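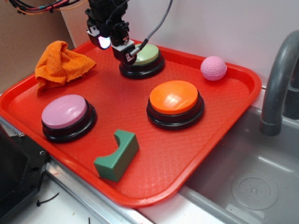
How long should I let sourdough proof in the fridge before it goes too far?
Overnight is fine for most doughs, 12 hours or so, and after that it depends on how cold your fridge is.

Posted by platcombe_baker
OK so that's the short version I give my sister every time she texts me, but I've been having trouble with my own bread lately and figured I'd ask you all. I do 1000 grams of flour split into two loaves, shape it after dinner, into the fridge, bake first thing. All winter it was great. Since June the loaves spread out like pancakes the second I tip them out. Same flour, same starter, same everything!

Posted by crumbshot
It's your kitchen. What's the temp in there? If the dough is sitting at 79 on the counter it's done way before you think it is, and then the fridge takes hours to slow it down. I'd cut the counter time, leave the fridge time alone.

Posted by Mhairi Strachan
Agree with crumbshot on the counter, disagree on leaving the fridge alone. I went down to 8 hours in the summer and it made a huge difference. My fridge is old though and the door doesn't seal great.

Posted by ramiro_o
8 hours is barely anything. I've gone two full days and gotten the best flavor I ever had out of a loaf. People blame the fridge when the real trouble is weak shaping. Do a pre-shape, let it rest, then shape it tight. How wet is your dough?

Posted by platcombe_baker
Pretty wet, I never changed the water from the recipe. And my shaping is – well, let's say it's quick. I have two kids and bedtime is right in the middle of it.

Posted by Mhairi Strachan
Two days is great if you've got a cold fridge and strong flour, Ramiro. Not everyone does. I tried your two-day thing when you posted it last time and got a sour brick.

Posted by ramiro_o
Which flour?

Posted by Mhairi Strachan
Lorente all-purpose, the one in the big bag.

Posted by ramiro_o
Well there you go. Use bread flour and try again.

Posted by crumbshot
You can make a perfectly good loaf with all-purpose, come on. Just hold back some of the water. Platcombe, take out a couple of spoonfuls and see how it feels before you go buying anything.

Posted by platcombe_baker
Made one batch with less water and an hour less on the counter, and I went to bed late so I could shape it properly. Way better!! Still a little flat on one side but it sprang up in the oven and the kids ate half of it with butter before lunch. Going to try bread flour next – Ramiro, any brand or does it matter?

Posted by ramiro_o
Whatever's cheap. Check the protein on the bag.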